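Search this site
Enter keywords
Go

About Ludby Evening School

Ludby is a language school above a carpet shop. We teach adults to speak, read and complain in other languages, mostly after work and mostly in their coats, the heating being on a timer that belongs to the carpet shop.

The school was started by Vasiliki Koutsoukos, who had been giving Greek lessons at her kitchen table until her family asked for the table back. She rented one room on Datosholm Street, bought 2 whiteboards from a closing-down sale and put a card in the newsagent's window. The card said "Greek, properly". Four people answered it. One wanted a plumber and had misread the card, but he stayed for three terms and now orders lunch on holiday with real authority.

Twi came next, when Mawuli Bawa moved in across the landing to run what he described as a conversation club and what the neighbours described as a party. We merged the two timetables, then the two kettles. Amharic, Dagbani, Spanish and Swedish followed, in the order in which we found people who could teach them well and would put up with the stairs.

How we teach

Classes are capped at ten. We tried twelve once, and the two at the back learned a great deal about each other and very little Spanish.

You will speak in the first lesson, badly, like everyone else in the room. Grammar arrives in week three, by which time most people have started asking for it. We use our own course books, called the Brindov readers after the made-up town where all the stories are set. Brindov has a bakery, a railway station with one late train and an unusually high rate of lost umbrellas. Former students still ask whether the baker ever married the station master. Book four deals with this, and book four requires the past conditional.

Homework is set every week. We don't chase it. Sosina Degefa, who teaches Amharic on Monday and Swedish for the rest of the week, will look at you in a particular way if it isn't done, and we have found this cheaper than software.

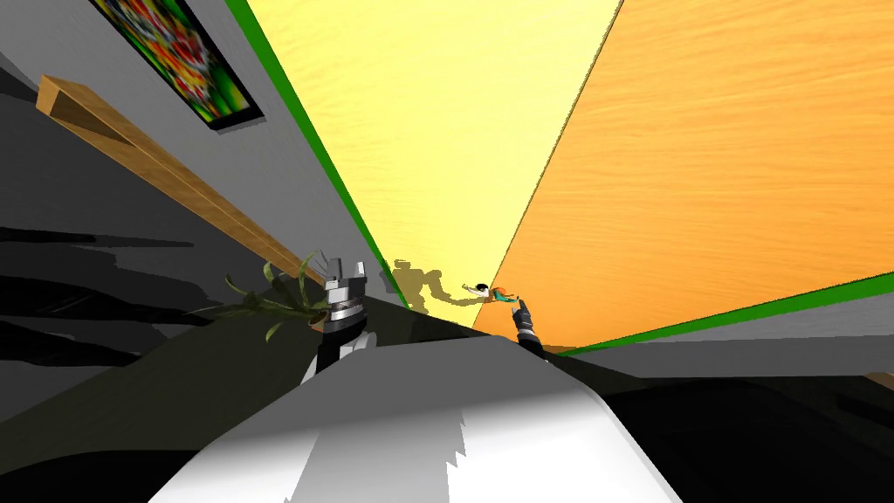 There are no certificates for turning up. If you want an exam, we'll enter you for one and tell you plainly if we think you should wait a term. People are sometimes cross about this in July and usually less so by the following summer.

Who we are

Vasiliki is still head of the school and still teaches the beginners, on the grounds that everyone else is too kind to them about pronunciation. Mawuli looks after the Twi courses and the sound in the listening exercises, several of which contain his uncle. Mariama Wumbei teaches Dagbani and wrote most of Brindov, including the flood. Kwadwo Asamoah runs the office. He answers the phone between four and nine, knows which classes have room, and can tell from your first sentence whether you are about to ask for a refund.

We had 118 students last term, our largest number yet. The oldest is learning Spanish so that she can argue with her son-in-law on equal terms. We don't take sides, but she is doing very well with the subjunctive.

The Eshun room

Our small library is named after the landlord, Mr Eshun, who let us have it for nothing in a generous moment and has been mentioning it ever since. It holds roughly 895 books, a fair number of which came back in better condition than they went out. Borrow what you like for a month. Dictionaries stay in the room, after an incident with the big Swedish one and a bath.

The room is also where we hold the silent hour, from six o'clock until seven, when nobody may speak English. Strictly speaking it isn't silent, and for the first few weeks it is mainly pointing.

Finding us

We are on the second floor. The bell marked "Ludby" rings in the carpet shop, so please press the one with no name on it. The 32 bus stops opposite and goes back past the station until eleven, which gives advanced classes time to finish an argument.

New courses begin in September, January and after Easter. You are welcome to sit in on a lesson before paying for anything. Ring Kwadwo first, and bring a pencil, as ours have all gone to Brindov.

Share this page
14 shares
3 comments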